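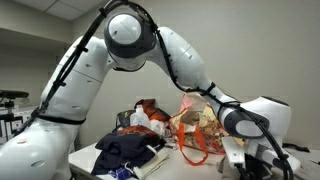 Sep 22, 2020

Okay, so the league finally sent out the email and I've read it four times now and I'm still grinning. Coach of the month for our little rec division went to Corey Tawhiri over at Postell (fine, deserved, they won everything in July and then kept going), but second in the voting was ME. Me! With a team that lost its first game by so many points the scorekeeper asked if I wanted him to stop writing them down.

I should say how the voting works because my sister asked and I made a mess of explaining it on the phone. Every coach puts down two names and you can't pick yourself. The captains get a vote too, but theirs counts half. So somebody out there wrote my name down first, maybe a few somebodies, and I've been going through the list in my head all day trying to guess who. My money's on the Ellis coach. He came over after we beat them and asked about the zone we were running in the fourth quarter, and he looked a little sick about it.

Did the team wash before practice. I say it every year, next year the players take their own stuff home, and then every year it ends up at my place.

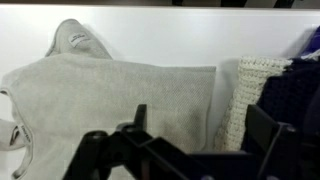
Gray knit, folded. Sort of.

Practice was good tonight. We worked on getting back on defense, which is the thing that's been killing us. Against Plivis we gave up basket after basket just because two people were still standing under the other hoop admiring their shot. I made them run it over and over, shot goes up, guards go back, no watching. They hated it. By the end they were yelling "go!" at each other before I could, and I about cried, I'm not kidding.

Ghassan Qudah's knee is holding up. He says it's fine, he always says it's fine, so I watched him on the stairs instead and he went down them like a normal person. I'm going to give him the first and third quarters against Esar and sit him in between whether he likes it or not. He's got 176 points on the season, which he knows and pretends not to know. If he gets to 200 he'll be the first one on this team to do it since I took over, and I'd like him to get there on two working legs.

Esar is the one I'm nervous about. They're tall, they don't foul, and their gym is awful, with that dead spot on the floor by the left corner where the ball just quits bouncing. They all know where it is and they steer you into it! I drew up a thing where we start the offense from the right side every single time. We'll see if anyone remembers it once the whistle goes.

Things to do before then: call about the gym key, find the other pump, get the money from the two people who still owe for the season (you know who you are, diary, because I complained about them last week), and sort the bags.
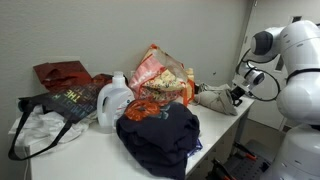
Bags, cloths and the big white jug

I also wrote Corey a note to say congratulations. It took me way too long. First version sounded bitter, second version sounded like I was in love with him. The one I sent just said well done, your bench is deeper than mine and I'm jealous. I asked him straight out how he keeps the subs happy too, since I've got three people who barely play and one of them has started checking the clock out loud.

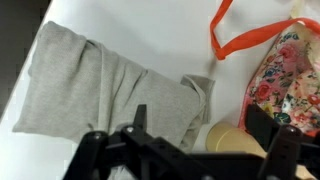 Corey wrote back before I'd even finished dinner. He said he tells every sub before the game exactly which minutes are theirs, and then he sticks to it even when they're losing, and that he'd had two people quit on him before he learned to do it that way. Also that he'd voted for me first, so there goes my theory about Ellis. Well, maybe both.

So I sat down and wrote out minutes for Esar. It's harder than it sounds. Every time I gave somebody four more I had to take them off someone I like, and I like all of them, even the clock one. I've got a version now that I can live with, in pencil. Ghassan's going to argue about the second quarter. Let him.

Bed. My voice is gone from the yelling and I still have to call about that key in the morning.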